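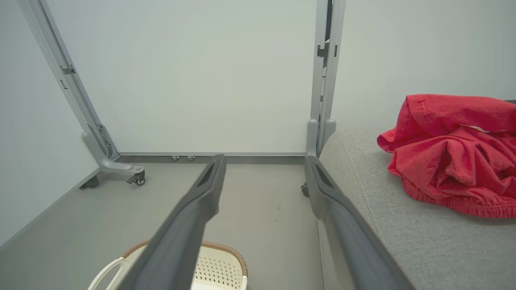
The wrist camera view, with the rim of the basket down between the fingers.

Wrist camera or head camera? Both, please

Sunday, August 5, 2018

I finally got a proper stretch of time with the laundry setup and I am so happy with how much I learned from it. For anyone new to this blog: I've been trying to get a two-armed robot to move clothes between a couch and a basket, and I've been stuck for ages on which camera should be in charge. Milagros Vidal has been telling me since March that I should just run the wrist camera and the head camera against each other on the same job. She was right, and I should have listened a lot sooner.

The fingers first

I also had two sets of fingers to try. The first are the Otimik ones, short and wide with soft pads, and they are lovely on anything thick. Push them into a heap of fabric and they come back with a big handful. The trouble is the basket rim. They are too wide to get a good pinch on it, and when they close from above they tend to ride up and let go.

The dark, narrow fingers with the squared tips are from a small shop called Tenulel, and they've turned into my favorites. The tips go where you send them! They slide under a fold of cloth, they take hold of a single layer, and they block a lot less of the wrist camera's view when they're open. Frøydis Engström lent me her set for a weekend and I ordered my own before I gave hers back. They cost me almost $200 with the mounting plates, so not pocket change, but I haven't regretted it.

One complaint: the screws for the plates are fussy and one of mine came with a bad head. Keep a spare or two in the drawer.

What the wrist camera is good at

Getting close. When the hand is coming down on a piece of cloth, the wrist view shows the gap between the fingertips and the fabric better than anything else I've tried. I ran it over the red bundle on the couch again and again, and I could tell from the picture alone which fold was about to end up between the fingers. Azlan Lau, who writes much cleaner code than I do, set up the video so that I could scrub back and forth through a grasp one step at a time, and I lost a whole evening to that (a good evening). 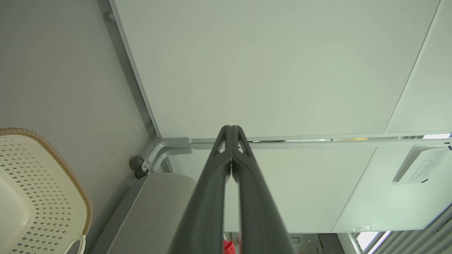
The weak side is that the wrist camera only knows about whatever the wrist is pointed at. Tilt the hand a little and the basket slides off into a corner, or you're looking at table frame and wall. When I drove by wrist view alone I kept having to back the arm out and look around to find my place again. A person at the controls can cope with that. My controller can't, at least not yet, because it has no memory of where the basket was a moment earlier.

It's also a bit tiring to watch for long. Finn Thiele tried driving and asked for the head view after a few minutes – he said it felt like reading a map through a straw.

What the head camera is good at

Knowing where everything is. From up there I get the basket, the couch and a hand on either side, all together, and the picture stays put while the arms move. For the big moves (go to the couch, come back over the basket) I wouldn't want to use anything else. I switched the controller to head view for those and the jerky little searching motions went away.

Where it lets me down is the last bit of the reach. The hand gets between the camera and the cloth and I'm guessing at depth. Soft fabric makes this worse, since a crumpled pile has no clear top. I closed on plain air more than once and felt very silly each time. 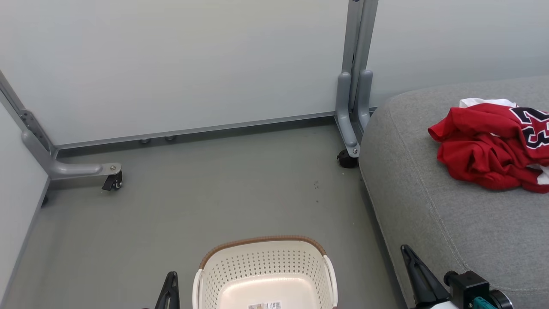
What I'm running now

Head camera for travel, wrist camera for the grasp, with the switch happening when the hand gets within a set distance of the target. Giang Khổng suggested blending the two views instead of switching, and I tried that for three evenings. It may well be the better way in the end, but my version shook so much near the basket that I went back to the plain switch.

I'd like to try a wider lens on the wrist next. Orkirmont makes one that should fit my mount, and if it keeps the basket in view during a tilt, I may be able to switch over earlier. I also want to see how the Tenulel fingers do with socks, which have beaten every gripper I've owned so far. If you've had luck with socks, please leave a comment and tell me what you used!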